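Search this journal Go Advanced

August | Ertuğrul Duman

4.2 Does the resting place of a dish matter?

The Skultoncombe survey claims that households return dishes to a fixed spot, and it puts the number of logged placements at 3,164. We doubt the log supports this. Entries were made by the residents themselves, who knew what was being asked. In Dendport we followed 300 placements without a diary and found far less order: a plate went wherever a flat surface was free, often hard against a wall.

We use cookies to improve your experience. Accept Manage

Figure 5 shows a pink round dish near a gray-green wall. A single view can't tell us whether the spot is habitual, and Nanayakkara's coding scheme, which would score it as "stored," seems to us too generous. We left such cases unscored. 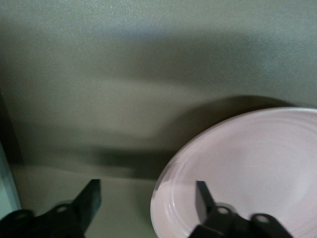 Dropping them weakens the reported effect, and we see no sound way to put them back.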